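# Sorting and Storing Packaged Dry Goods at a Paper-Covered Table

This page sets out the procedure for checking, sorting and storing small packaged dry goods at the Kukville centre. It applies to pouches, sachets and light plastic bags brought in from the shared pantry, and it is intended for members who are carrying out the monthly check for the first time. The procedure takes two people, although one person may complete it if the pantry shelf is less than half full.

## Before you begin

Choose a small table with a level top and clear it completely. Cover the top with one sheet of plain, light-coloured paper. The sheet need not reach every edge, but it should extend well past the area in which the packages will stand. Crumbs, powder and grains from a leaking seam are far easier to find on pale paper than on bare timber.

You will also require:

- a clear bowl for loose contents
- a soft pencil and a roll of removable labels
- the pantry list (form 14, kept in the Skistero folder)
- spare clip-top containers, in two sizes
- a dry cloth

Wash and dry your hands thoroughly.

## Step 1: Stand each pouch upright

Place one package at a time near the middle of the paper. A flexible pouch with a flattened base should be stood on that base and released gently.

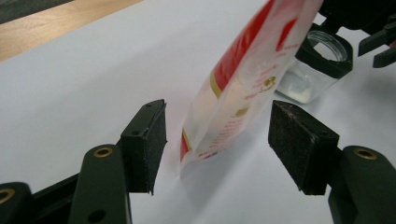 Allow the contents to settle before making any judgement about the package. A slight lean is acceptable. A pouch that falls over repeatedly should be laid flat and noted as "flat storage" on the list, as it will not keep its place on an open shelf. Do not press down on the top to force it to stand, particularly where the base is already creased. Pressure at that point is the most common cause of split seams recorded at the centre.

## Step 2: Check the seals and the date

Run a fingertip along the bottom seal, then up each side. Lift the pouch and inspect the paper beneath it. If there is any powder or grain where the pouch was standing, treat the package as open.

Find the date mark. On many pouches it is stamped in small type and may be found on the back, along the base or inside the top fold. Where the date cannot be read with confidence, write "date unclear" on a removable label and set the package aside for the shelf coordinator, Dinesh Rawat. Members are asked not to estimate a date from the condition of the packaging.

Decorated foil and glossy bands can hide pinholes. Hold the pouch up to a window and turn it slowly.

## Step 3: Group the items

Once the individual checks are finished, bring the related items together on the paper. Group them by contents first and by size second. Brand and colour are not used for grouping, although they may be entered in the remarks column of the list.

Sealed packages are kept towards the far side of the table. Opened packages, and anything without a secure closure, are kept close to the bowl.

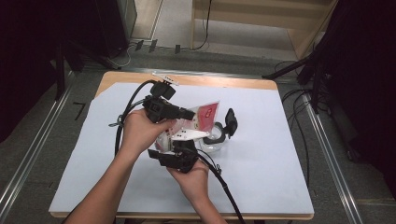 Thin plastic bags call for more patience than pouches at this stage. They have no base of their own, they slide when a neighbouring item is moved, and their labels are often hidden in the folds. Where the plastic is clear and crinkled and the printed label sits on the upper part, as with the red one here, turn the bag so that the label faces the person holding the list. Keep a glass bowl on the same sheet of paper, to the side of the group, so that anything tipped from a damaged bag travels only a short distance. Small flat pieces such as cards should be lifted off the group and placed together at one corner before the next item is handled.

## Step 4: Transfer opened goods

Pour the contents of an opened bag into the bowl, check them, and then transfer them to a clip-top container. Fill each container no more than nine-tenths full. Cut the original label from the packaging and place it inside the lid, print side up. If the label is too badly damaged to keep, copy the product name and date onto a removable label in pencil.

Discard any contents that have clumped, changed colour or taken on an odour.

## Step 5: Return items to the shelf

Heavier containers go on the lower shelf and upright pouches on the middle one. Flat items go in the shallow Gavinero tray. Place the earliest dates at the front.

Fold the paper inwards from all four sides, carry it to the bin and wipe the table with the dry cloth. The completed list is returned to Shivam Mittal at the front desk by 2 pm. Replacement labels and containers may be requested at extension 2329.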